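Intro to Robot Handling, Unit 5: Soft Things
Notes by Uriel Ledesma, Flistham evening course
May 28, 2020

Welcome back, everybody, and thank you for the kind words about the Unit 4 handout (I have fixed the typo in the wiring table, so please print it again if you like paper as much as I do). Up to now we have picked up hard, well-behaved things, and I know a few of you have been itching for something trickier. Well, here we go!

Cloth and tissue change shape the moment you touch them. A ball has one width and you can set your grip to it, but a crumpled tissue has whatever width it feels like having, and pressing straight down may just flatten it further.

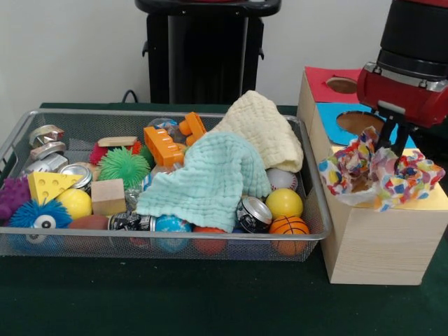 Reading time: 5 min

With the patterned tissue over the box, look at where the fingers have taken hold, just above the lid, with the blue panel's hole close by. A pinch near the opening leaves less fabric to flop about on the way in. The mesh basket is your supply for the rest of the unit, and I'd like you to try one of the muslin cloths next, then the spiky balls, which are soft in a completely different way.

For your logbook, please write down the grip height, the closing speed and what the fabric did, even when what it did was silly. The Ristus team filled 7 pages on one cloth last year and I enjoyed every line of it.

Reading for next time: the Cuautle notes, section 7, up to the part on folding. Skip the math if it makes you grumpy, we'll go through it together.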